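Friday, August 30, 2024

Woke before six with the bedroom full of smoke smell from somebody's wood heater. Three degrees on the verandah. Took the bin out, fed the chooks, then drove to Ivham for the blood test and was home again by nine with a sore arm and a loaf of bread.

The letter from Pekton was in the box. They want $488 to replace the pressure switch on the tank pump, plus a call-out fee, and can't come for 10 days. I rang and said yes. Until then I'll keep flicking it on and off at the power point, as I have been all week. The tank is well under half and holds 2,000 litres when full, so I'm doing the washing up once a day and leaving the lemon tree to look after itself.
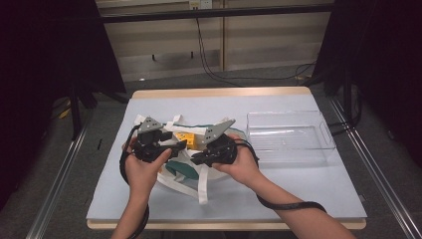 After lunch I pruned the two plums along the back fence. Should have done it in July. The buds are already swelling and I knocked plenty off getting the ladder in. The old grey secateurs are finished, the spring has gone, so I used the loppers for everything and my shoulders know it.

Ordered seed potatoes from Verbruggen, 36 of them, almost double last year. If they go in by the middle of next month we should be digging some in November.

Leftover soup for tea. Wind has swung to the south and it's raining a little on the roof. Must remember the car rego on Monday.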